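A small shop on the second floor: a talk with Hafiz Nair 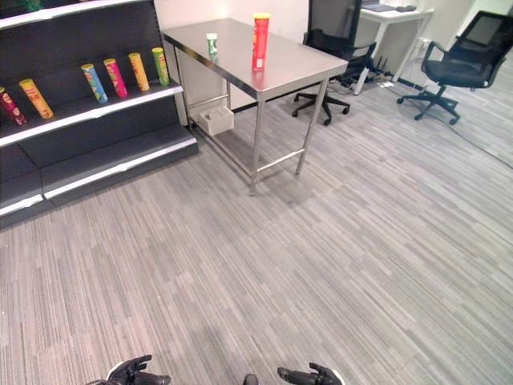
The snack shelf and the steel table in the staff shop at Plelley.

Hafiz Nair did not plan to become a shopkeeper. He joined Plelley to look after the supplies of the office, which meant paper, cleaning products and light bulbs. The shop came later, when the café on the ground floor closed in July and the people upstairs had to walk to the petrol station for something to eat.

"In the first week I brought a carton of crisps from the wholesaler and put it beside the printer," he tells me. "In the evening the carton was finished and there was a pile of coins. So I thought, all right, there is a need."

We meet on 3rd June, in the morning. He makes tea for both of us and apologises for the biscuits, which are the last ones from a meeting.

The shelving unit is tall and dark grey, with slanted shelves and a white strip along the front of each one. He bought it second hand from Nguyen, a grocery which was changing its furniture, and he paid 155 pounds with the delivery included. The men from the delivery refused the stairs at first. In the end they took it up in 2 parts, and Hafiz put it together again on the carpet by himself.

"The slope is the best thing in it," he says. "On a flat shelf people see only the lid. With the slope the tube leans back a little and you see the label. I did not know this before. Mr Nguyen explained it to me when I came to measure."

Why tubes, and not bags? He has thought about this question for a long time, I can hear it. Bags fall over, he says, and they get broken at the bottom of the box. A tube stands where you put it. It can also be closed again, so a person may eat half before lunch and keep the rest in the drawer.

He does not arrange them by flavour. He prefers to go by colour, and he likes to have the light blue, the pink and the yellow-orange close together, with the green at the end. "My wife says it is like a box of pencils. I take it as a compliment."

The steel table next to the shelves is from the old café kitchen. Hafiz uses it when he unpacks a delivery - he puts things there first, checks the date and then decides on the place. He wanted a wooden one, but steel is easy to wipe and it cost nothing. He only complains that it is cold for the arms in winter.

Payment is still made on trust. Last year the shop took 1,334 pounds, and by his calculation the goods had cost him around 1,000. The difference went to a summer lunch for the whole floor. A colleague proposed a payment system called Zurix, but he looked at the monthly fee and said no.

I ask him about the lower shelf. He would like to use it for fruit. Plillunent, the company on the floor above, has a fruit delivery every week, and he is trying to join their order. "Apples, maybe bananas. Bananas are difficult, they are good for one day and then everybody waits for the other person to take them."

Does he eat the crisps himself? He laughs. Only the red ones, he says, and he pays for them like everyone.

Before I leave he goes back to the shelf and turns one tube a little, so that the label looks to the front. Then he asks if I want to take something for the train.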